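Guides > Sewing room > Skorent overlocker > Part 2: Threading and first stitches

Part 2: Threading and first stitches

If you've done Part 1, your Skorent is sitting on its rubber feet, the foot pedal is plugged in and you've found the little accessory drawer. Now for the bit everyone dreads! I put off threading mine for 26 days (I counted, with shame) and then did it in one evening with a pot of tea.

You'll need four cones of thread, the long tweezers and a scrap of medium cotton folded double. Four different colours is best for your first go, so you can see which thread is doing what.

CAUTION: Switch off at the side before you open the front cover. The knife is properly sharp, and my thumb can confirm it.

1. Pull the thread stand up as far as it goes and turn it until both halves click.

2. Raise the presser foot. With the foot down the tension discs stay shut and the thread just sits on top of them, looking innocent.

3. Turn the handwheel towards you until the two marks line up.

4. Thread the upper looper first, following the blue dots. Tweezers for the last hole, always.

5. Thread the lower looper next (red dots). There are 7 points on this one and the fifth hides behind the lever — push the lever to the right and it pops into view.

6. Now the right needle, then the left. Leave a decent tail on each and lay all four tails under the foot, towards the back.
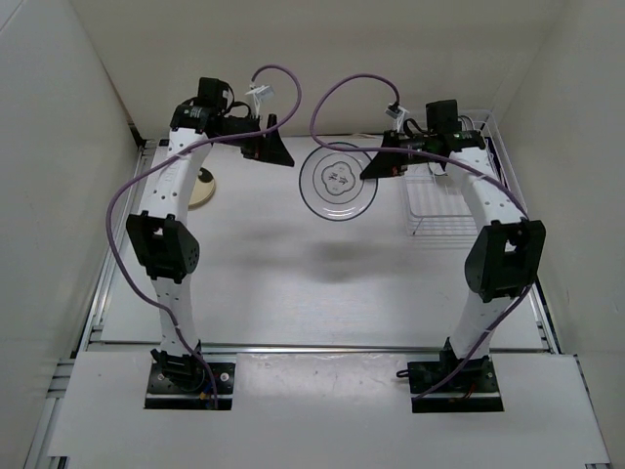
7. Set all four tension dials to the middle mark. Yogesh Mishra, who taught the Wednesday class I went to in Blackburn, starts everything there and I've never found a reason to argue.

8. Close the cover, lower the foot, switch on and sew a chain of 10 cm or so with no fabric in. It should come off the back in a tidy little plait.

9. Feed in your scrap and sew slowly to the end. Keep going past the fabric, then snip.

Note: If a thread snaps straight away, it's nearly always the lower looper. Take out both needle threads, redo the looper and then put the needles back. I know it's tempting to leave the needles alone, but the threads cross underneath and it'll snap again.

Note: Loops hanging off the edge? Turn both looper dials up by half a number and try another scrap. Tiny changes, please — I once went from 3 to 6 in one go and made a very expensive frill.

Keep your good scrap and write the dial settings on it in biro. Mine's pinned to the curtain. Part 3 does rolled hems.

14 comments | 31 shares

Questions to Yvonne Heywood via the contact page | © Yvonne Heywood | Back to top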